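Workshop notebook, ceramics and print

October 28, 2021

Second day with the decal transfers. I write this in the evening, so excuse the order.

Yesterday Isamu Okabe mixed the covercoat with too much thinner and the sheets curled in the drawer. We lost the whole first set. Today I used the old can from Dorner and printed again, same screen, same red-brown. The lines are a bit fat but they hold. Leokadia wants them thinner. I think for leaf shapes it is fine, for lettering it would not be.

Soaking time. The paper from Fludar needs longer than the label says. At 2 minutes the motif still sticks in the middle and tears when I push it. At 3 it slides well. Water from the tap was cold today, so please check again when the boiler is repaired.

Placing. I put the decal, then press out the water with the rubber kidney from the center to outside. Damian Pawlak does it with a folded cloth and gets fewer bubbles than me. I must learn his way. One small bubble near a leaf tip I opened with a needle, and after the firing there was a white dot exactly there. So the needle is not enough, the air must really go out.

Kiln. Small kiln, slow up to 400 with the lid a little open so the covercoat can burn away, then closed. Smell was strong until lunch. Duván asked me to move the fan to the other window and I did it. The 8 tiles on the lower shelf came out more dull than the upper ones. Maybe the shelf is too near the floor, maybe the Stamness glaze is just older. Not sure yet. In June we had the same trouble and never wrote down the reason, which is a pity.

Color bands. Jolanta Bielecka asks if the band and the decal can go in one firing. I tried on two tiles. On one the pink crept up under the branch and made it muddy, the other is good. My feeling is that the band has to dry overnight before the decal touches the piece. For the Kozłowski order I will make two firings and not argue about the cost.

Composition, a note for the pattern book: when the lower part has a solid band, the branch should stay small and high, with free cream space between. A bold stripe under the plate is quite hard for a fine motif, so the line must be strong enough to survive it on the table.
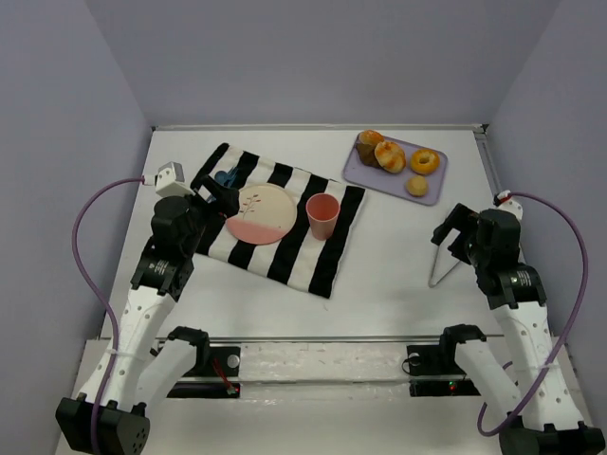
To do next

Order covercoat, one can, not the quick type.
Clean the screen with the leaf pattern, it has dried ink in the left corner.
Ask Damian for one of his cloths.
Fire the lower shelf tiles again, higher in the kiln, and write the result here.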